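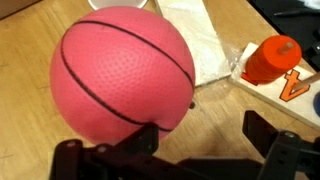

A pink ball with a pebbled surface, on the wooden table.

About Sirkero

Sirkero is a small company that lends play and sports things to schools, day care centers and families. We started in April with one shelf of balls in a rented room in Pesska. Today we have two rooms, one in Pesska and one in Doolan, and over 200 balls which go out and come back every week.

Why balls? In our first months we lent also puzzles and building blocks, but the small parts were lost and the boxes came back half empty. A ball is easier. It comes back in one piece, or it comes back flat, and then we know what to do.

We like best the small balls made in the style of a real sport, for example a mini basketball with raised dots and black seam lines. Children with small hands can hold the dots well, and the bright colors are easy to find again in the grass.

Every ball that returns is put on the table first. We wipe it, look along the seams, press it with the hand and add air if it is soft. The table has scuffs and scratches from this work and we do not plan to sand it. Balls that pass go to the shelf, the others go in the repair box.

A school set has 60 balls in mixed sizes and stays with you for one school term. Families can borrow up to four balls for three weeks. Delivery is free in Pesska and Doolan. For Grudham we drive two times in a month, so please write to us early – the car fills up quickly.

At present 63 schools and day care centers borrow from us. If yours would like to join, come and visit the room in Doolan, or send us a message with the age of the children and the size of your yard.

Page last changed: December 26, 2019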